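**Betreff:** Re: [ordnung-liste] Gelbe Kästen, weißer Tisch, und wohin mit dem Kleinkram

Hallo in die Runde,

am June 21, 2021 schrieb jemand auf dieser Liste:

> Wir haben seit April einen großen weißen Tisch, und seit April ist er
> voll. Stifte, Flaschen, Obst, alles liegt, wo es zuletzt jemand
> losgelassen hat. Ich habe bei Worendale 4 gelbe Lagerkästen bestellt
> und frage mich jetzt, ob das Ordnung ist oder nur Unordnung mit
> Rand. Wie macht ihr das?

Die Unordnung mit Rand habe ich mir ausgedruckt und an den Schrank gehängt. Zur Sache: Wir haben dieselbe Sorte Tisch und dieselbe Sorte Kasten, und ich bin inzwischen der Meinung, dass der Kasten sein Geld wert ist, solange man ihn nicht für ein Möbelstück hält. Er ist für Dinge da, die einen Ort brauchen und keinen verdienen.

Wir sind vorher durch mehrere Systeme gegangen. Das Schubladenset von Ornham hatte 58 Fächer, eines davon enthielt zuverlässig das Gesuchte, und es war immer das letzte. Danach kam eine Phase mit beschrifteten Schachteln, in der sich herausstellte, dass bei uns drei verschiedene Auffassungen des Wortes »Diverses« existieren. Geblieben ist der offene Kasten mit der abgesenkten Vorderkante. Man sieht hinein, man greift hinein, man muss nichts aufklappen.

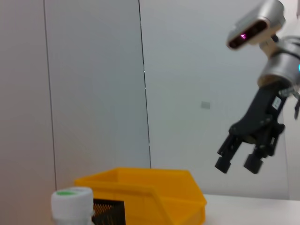
## Was bei uns in den Kasten darf

- Alles, was am Abend noch auf dem Tisch liegt und keinen Stecker hat.
- Marker, auch die vertrockneten. Über die wird später verhandelt.
- Klebeband, sofern man den Anfang noch findet.
- Keine Lebensmittel. Diese Regel hat eine Vorgeschichte, die ich der Liste erspare.

Für die Lebensmittel gibt es die Glasschale. Blassgrün, gewellter Rand, in meiner Erinnerung aus dem Ausverkauf bei Nông, und für einen Arbeitstisch eigentlich viel zu festlich. Sie bleibt trotzdem stehen, denn in eine hübsche Schale wirft keiner Büroklammern. Rotes darin macht sich besonders gut und wird entsprechend ungern gegessen.

Die Stifte wohnen im schwarzen Netzköcher. Der mintgrüne Stift hält sich daran. Die Marker betrachten den Köcher als Empfehlung und liegen lieber quer auf dem Tisch, am liebsten genau dort, wo man den Ellbogen aufstützen will. Ich habe es mit einem zweiten Köcher versucht (Akier, 59 Prozent reduziert, wackelt). Danach lagen die Marker zwischen zwei Köchern.

Bleiben die Wasserflaschen. Angebrochene Flaschen sind das eigentliche Thema jedes gemeinsamen Tisches, und kein Kasten der Welt löst es. Bei uns gilt: Wer geht, nimmt seine Flasche mit. Die Cestbon vor der Schale hat davon offenbar noch nichts gehört.

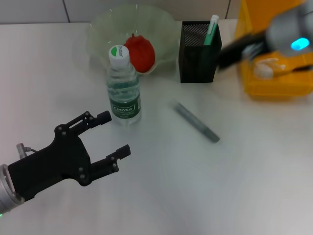
Nachtrag, weil sich mein Entwurf mit einer Antwort aus der Liste gekreuzt hat. Jemand wendet ein, der Kasten selbst sei das Problem: Sobald er auf dem Tisch stehe, werde er zum Ziel, und nach einer Woche liege darin, was vorher im Müll gelandet wäre. Man solle ihn darunter stellen, ins Regal oder am besten in ein anderes Stockwerk.

Das mit dem Stockwerk haben wir nicht probiert. Unter dem Tisch stand er schon einmal, und die Folge waren ein voller Tisch und ein leerer Kasten. Wir leeren ihn jetzt am Monatsende komplett auf dem Boden aus, und was niemand beim Namen nennen kann, kommt weg. Beim letzten Mal waren es 81 Teile. Ja, ich habe gezählt, es war ein langer Nachmittag.

Hat jemand Erfahrung mit den schmaleren Kästen von Worendale? Mich interessiert vor allem, ob die Vorderkante dort auch so niedrig ist und ob ein Lineal hineinpasst, ohne dass man es schräg stellen muss.

Viele Grüße vom weißen Tisch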